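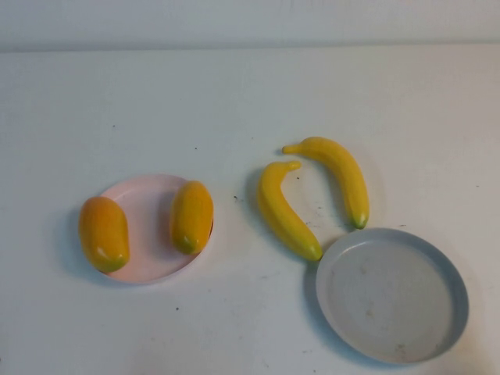

Deirdre Tully wants to know whether the packing staff will still have jobs once the arm can do this, and she asked for the answer to go in the advertisement. They will. Their hours and pay stay the same through July, and any later change goes to the shift meeting first.

Trinix is looking for 8 people to work as cell attendants at the Pridinau fruit packing site. You would work next to a robot arm that is learning to sort and plate produce. You set out the pieces, start each run, stop it when needed, and write down what went wrong.

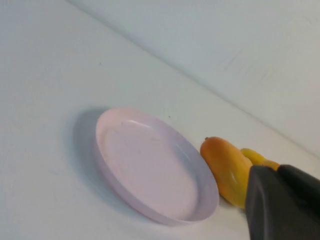

The work is lighter than line packing, but it takes more attention. Attendants stand less and lift less, and they spend more of the shift watching and taking notes. Training is done with a few pieces on a white table, and you will learn to judge things like how close the gripper's dark fingers are to an orange fruit lying beside a pink plate. Each trainee spends 6 shifts at this table before moving to the packing floor.

No experience with machines is needed. You should be able to follow a written setup sheet, tell colors apart, and speak up when a run looks wrong. Current packers will be considered first.
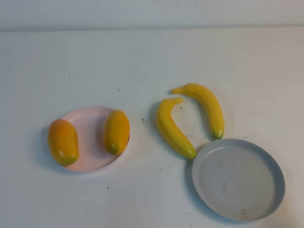
Training table with toy fruit and two round plates, Pridinau site.

Shifts start at 6 a.m. and include 3 paid breaks. To apply, leave a short note with your name and usual shift at the Trinix desk, room 612, or ask your supervisor for a form.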